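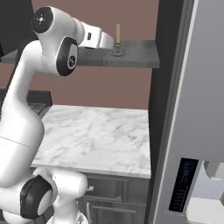
titbridge_tinkerer

I hate tidying. I don't mind cooking and I sort of like vacuuming, but picking things up and putting them where they belong makes me want to lie down on the floor. So when Gostex put their kitchen simulator, Warnero, on sale for $40, I bought it before I'd finished my coffee. The idea is that you get a computer kitchen and a computer robot arm, and you try to get the arm to do chores. I wanted to know how far off my real chore robot is (and whether I should keep buying paper plates until then).

Installing it took most of an evening. The download is huge and my laptop is not young. The first time I opened it I got a gray window and a fan noise like a hair dryer, so I turned the shadows down to medium, restarted, and after that it was fine. You pick a room, you pick a job, and then you either drive the arm yourself or let the built-in planner have a go. I did both, a lot, over far too many nights.

The kitchen is gorgeous, by the way! Pink walls, marble counter, dark cabinets with silver handles. It's nicer than mine by a mile. I caught myself looking at the counters and thinking about a remodel, which was not in the budget for this purchase.

The first job I tried was the candle. There's a candlestick up on the long shelf, and your task is to get the gripper to it, pick it up and set it down on the marble. I figured it would take five minutes. It took me the whole first night. The arm swings in fast and easy, and then the last little stretch is murder. Come in too high and you bump the candle. Come in too low and you hit the shelf. When I handed it to the planner it did better than me, but slowly, with a lot of stopping and thinking, and a couple of times it pinched at nothing and drove off very proudly with an empty hand.

What I like is that you can switch views whenever you want. The low one near the gripper is my favorite for lining things up, even though it makes the room feel enormous.
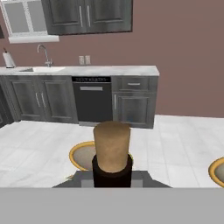 Gripper view, looking across the tile at the sink and the dishwasher.

I got very excited about that dishwasher and then found out the door doesn't open in the version I have. Big letdown! Loading a dishwasher is THE chore, the one I'd pay real money to hand over. The help page says it's planned for February, so we'll see. The cabinet doors do open, and they're a great test. Pulling a door means the hand has to follow a curve, and the planner kept trying to yank straight back. I've seen toddlers do it the same way.

Then there are the glass jobs. These are the ones that made me feel better about my own clumsy self. Anything thin or see-through gives the planner trouble, and once it has hold of something it doesn't always keep it upright. A tilt is no big deal with a candlestick. With a full glass of juice you'd be mopping.

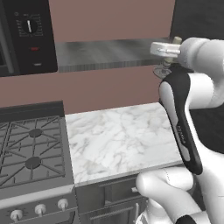 Over by the stove, with something tall and tilted up at the shelf. Note the clear piece at the bottom.

So can a machine do chores yet? From what I saw here, it can sort of do one, if the chore is small and you have the patience of a saint. My cousin works at the Dunstan plant, where they have real arms moving boxes all day, and I'm told those hardly ever miss. But every box is the same box and it's always in the same spot. My kitchen has never had anything in the same spot twice.

Some gripes about the program itself. The menus are tiny. There's no undo, so if you knock something behind the stove you have to reload the whole room. The sound effects are one single clunk, used for everything. And the manual reads like it was written for people who already know how to do this, so plan on poking around a lot.

Would I buy it again? Yeah, I would, at the sale price. It's a fun, fussy, kind of maddening thing to play with, and I look at my own hands with more respect now. Full price, I'd wait for the dishwasher.

3 stars out of five, and I'll bump it up if that door ever opens.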